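# Review: Korletey insulated food carrier, front-loading

I run a small catering kitchen in Hallthorpe with my business partner, Valentyna Horobets. Most of our work is office lunches and family parties, with a few weddings in the warmer months. We bought two of the Korletey front-loading carriers in September to replace a pair of old top-loaders with cracked lids. They have been out on nearly every job since, so this is based on regular use.

## What you get

The carrier is a molded plastic box with a door on the front, two latches, and rails inside for full-size pans. It holds four of the shallow pans or two of the deep ones. There are handles on both sides, and a clip on the door for a menu card. Wheels are not included. Korletey sells a dolly separately, and you should plan on buying it, because a loaded carrier is a two-person lift.

## Holding heat

We tested this at the kitchen before taking it to a client. We preheated the box with a pan of hot water for 20 minutes, loaded braised chicken and rice at 180 degrees, and shut the door. After two hours the chicken read 168. After four it read 155, which is well above where we need it. The rice lost heat faster, mostly at the edges of the pan.

Skipping the preheat makes a clear difference. On one rushed morning we loaded a cold box and the top pan was down to 146 by the time we served, three hours later. It was still fine to serve, but closer than I like. The instructions mention preheating in a single line near the back, and it should be on the front page. 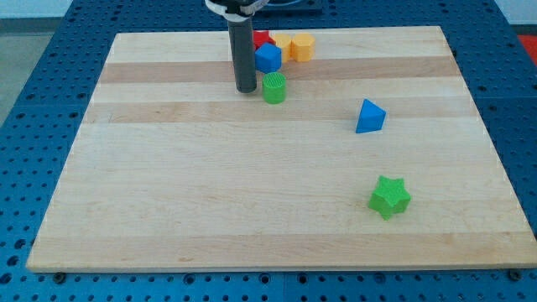 Cold food does well too. We have carried pasta salad and cut fruit with an ice pack on the bottom rail and had no trouble over a long afternoon outdoors. Don't try to carry hot and cold in the same box. Korletey sells a divider for this, but I haven't used it and can't say if it works.

## Loading and driving

The front door is the main reason we switched. With a top-loader you have to unpack everything to reach the bottom pan. With this one you open the door and slide out what you need, then close it again. At a buffet for 40 people, Valentyna kept one carrier under the serving table and refilled from it all through lunch.

The rails are a little loose. Pans slide forward on a hard stop, and thin sauces will get over the rim if you only use foil. We now wrap the pans in film first and then foil, and we haven't had a spill since. The door seal keeps any leaks inside the box – good for the van, less good for whoever has to clean it.

## Cleaning

The inside wipes down easily with hot water and dish soap. The rails do not come out, and grease collects behind them. A bottle brush gets most of it. The door gasket pulls off for washing and pushes back in without tools. Leave the door open overnight or it will smell.

## Compared with the Breteo

Cecilia Baidoo, who shares our kitchen space, uses the Breteo carrier of the same size. Hers is lighter and has removable rails, and I would call it the easier one to clean. Its latches feel weaker, though, and she has replaced one already. Heat holding seems close between the two, but we haven't run them side by side.

## Price and parts

We ordered ours through Colurier, and delivery took 8 days. Spare latches and gaskets are listed on their site at fair prices. I ordered an extra gasket to keep in the van.

## Rating

8 out of 10. It loses a point for the fixed rails and another for selling the dolly separately. If you mostly do drop-off lunches within a short drive, a cheaper soft bag will probably do. For anything where food has to wait on site, I would buy this one again, and we plan to add a third before the spring weddings start.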